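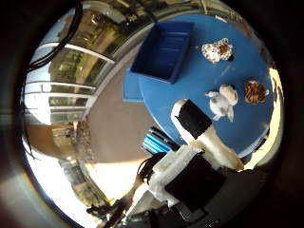
Hi all, following up on the wrist camera thread before it gets any longer. The Warrier arm ran for the whole indoor block and we came away with 3382 frames from the wrist. I have gone through 2591 of them so far. The sorting task is the same as last semester: pick up one object, put it in the tray, back off, repeat. The round blue table is fine for this and I would like to keep it, but a navy tray on a bright blue top is not much of a contrast for the tray detector, and the lighter blue mat under the corner gives it one more blue edge to get wrong. The white plush animal stands out well against the table. So does the brown striped one. I am less worried about the objects than about where we are asking the arm to put them.

For the people who joined the list in October, the detector is the color and edge code in the Nillow folder. It does not use a trained model. The trained one is what we are labeling for, and it will not be ready for the Clulbridge meet.

The other half of the discussion was whether we should also bring the hand outside, as we did for the open day at Elthorpe. I have copied in the earlier message so that everybody has it in one place.
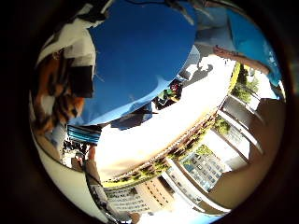

Lucienne Rolland wrote:

> I don't think the outdoor frames should go into the same set. The
> lighting is completely different and the task is not the same
> either, there is no table and no tray. If we mix them the detector
> thresholds will end up somewhere in the middle and be bad at both.
>
> What I would like to know is whether the exposure setting can be
> locked before we start a run. At the moment it floats. If it floats
> outdoors we get a sky we can see and people we can't, or the
> other way around.
>
> Also, can somebody please write down which way up the camera is
> mounted? I spent two evenings on a rotation bug in my own code and
> it was the bracket.
>
> Lucienne

I agree on keeping the sets apart. I have made a second folder called warrier_outside and moved everything there. Nothing in it is labeled and I don't plan to label it before the meet. If somebody wants to use it for the horizon exercise from class, go ahead, but copy it first.
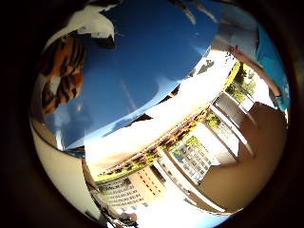 On exposure, yes, it can be locked. The setting is in the camera config under manual, and you have to restart the capture program after changing it. I tried three values and the middle one was the best indoors. I have not found one value that works outdoors, and I think it would need to be set again each time we move the arm. That is another argument for leaving the outdoor work until after Clulbridge.

On the mounting, the bracket can go on two ways and both of them look right from the outside. I will put the correct way in the setup notes, with the rotation value that goes with it. Until then please don't take the bracket off.

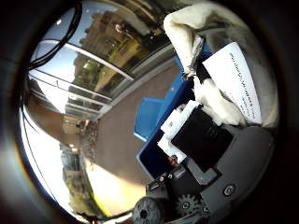
Cable routing is the last thing I want settled before the meet. The rules sheet says nothing may hang into the work area while the arm is moving, and the judges at Clulbridge do check. Our wrist camera picks up a loop of black cable against the windows, so we already know what it looks like from the hand's side. I want the slack taken up and tied back before the next run. The white tape along the edge of the black box should come off and be replaced by something with screws. Tape was fine for testing. I would also like a cover over the small gear, which is exposed.

Jobs still open:

Tray color. Try a yellow or white one, same size, raised walls.
Labeling. 791 frames left, all indoor. Reply if you can take a batch.
Setup notes. Me, this week.
Cable and box. Needs someone with a free afternoon and the small screwdriver set.

We have 6 sessions left before the meet. The room is open from 4 pm, and the arm should be powered down by 6. If you are coming to work on the detector only, bring your own laptop, as the lab machine will be busy with capture.

Lucienne, could you send me the threshold values you were using before the bracket was turned? I have the later ones but the older file seems to have been overwritten.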